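Chapter 7

Overwintering Tender Plants

By the end of this chapter you should be able to:
decide which plants are worth bringing indoors and which are better let go
take and root a soft cutting without fuss
prepare a pot-grown plant for a cool, dim winter
recognise the four usual causes of death between the first frost and spring

7.1 The problem with December

A tender perennial is a plant that would live for years if only you had been born somewhere else. Pelargoniums, fuchsias, heliotropes and most of the showy salvias all belong in this group. In their home countries they make shrubs. In a cold garden they make one good summer and then a brown mush, and the gardener goes out the following May and buys them again.

There is nothing shameful in buying them again. The nursery trade depends on it. But a pelargonium that has flowered well for you is already paid for, and keeping it alive needs less skill than most people fear and rather more window sill than most people own.

The difficulty is seldom the cold itself. A frost-free porch will deal with that. The difficulty is the combination of low light, dry indoor air and a kind-hearted owner with a watering can. Of the three, the owner does the most damage.

Natanael Dantas, whose garden at Koltstead we shall visit several times in this book, kept a notebook of every tender plant he lifted over his years there. It runs to 296 entries. Against each one he wrote the date it came in, where it was put and, where necessary, a small black cross. In the early pages the crosses come thick and fast, and the word beside them is nearly always "watered". Later on he grew lazier, and the plants did a good deal better.

7.2 Choosing what to save

Space is limited, and sentiment is a poor guide to it. Before the first frost, walk round the garden and ask three things of each plant. Is it healthy? Could you replace it easily? Do you still like it? The last question is the one gardeners skip. Many a spare bedroom has been given over for a whole winter to a begonia that its owner has disliked since July.

Anything with whitefly, rust or mealybug stays outside. A pest that was a nuisance in the open border becomes a way of life indoors, where there are no ladybirds and no rain. If you are truly fond of an infested plant, take a clean cutting and let the parent go.

Size matters too. A fuchsia in a 40 cm pot will need a place on the floor, and by the middle of winter everyone in the house will have kicked it. Small plants and rooted cuttings are easier to house, easier to inspect and far easier to hide from visitors.
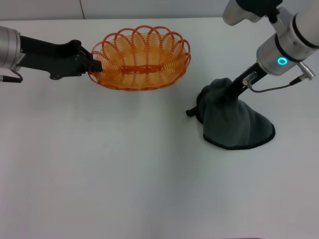
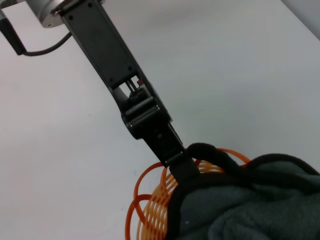
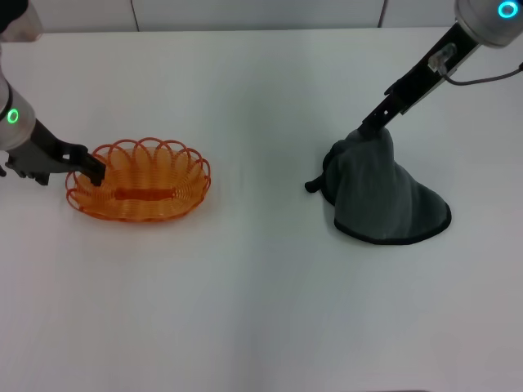
7.3 Cuttings

The soft cutting is the cheapest insurance a gardener can take out. Choose a shoot without flowers, as long as your finger, and cut it just below a leaf joint with a sharp knife. Strip the lower leaves. Push the stem into a gritty compost, water once, and put the pot somewhere bright and out of direct sun.

Fuchsias and salvias like a clear bag over the pot until they root. Pelargoniums do not. Under a bag they rot with great enthusiasm, and they are better left on the bench for a few hours so that the cut end can dry before planting.

Take more cuttings than you need. Some will fail for reasons they keep to themselves. Should they all succeed, you will find out which of your neighbours can be made to accept a salvia.

A word on varieties. Two of the plants used in the exercises for this chapter, the pelargonium 'Vainio' and the fuchsia 'Hevar', root readily and forgive a beginner almost anything. The heliotrope 'Cornico' does neither. It is included because it smells wonderful and because students ought to meet disappointment early.

7.4 Bringing in the parent plant

Old plants need a firmer hand. Cut a pelargonium back by half, pick off every yellow leaf, and shake the loose soil from the roots before potting it in the smallest container that will hold them. The result looks dreadful. Resist the urge to make it up to the plant with a feed. It should be left to sulk at a few degrees above freezing, and watered only when the compost is dry well below the surface – which in a cool room may mean once a month.

Fuchsias can be kept darker still. They will drop their leaves, and the beginner will conclude that they have died. Scratch the bark with a thumbnail before you throw anything away. Green underneath means the plant is resting. Brown underneath means try lower down, and then try again lower than that.

Label everything. One bare twig in a pot looks very like another, and a gardener's memory for twigs is good for a fortnight at most. Pencil on a plastic label will last until spring. Ink sold as permanent may not.

7.5 What goes wrong

Most winter losses come from one of four causes: wet compost, grey mould, a forgotten cold night, or a forgotten plant. We shall take them in that order, beginning with wet compost, where the roots are usually in trouble long before the leaves show it.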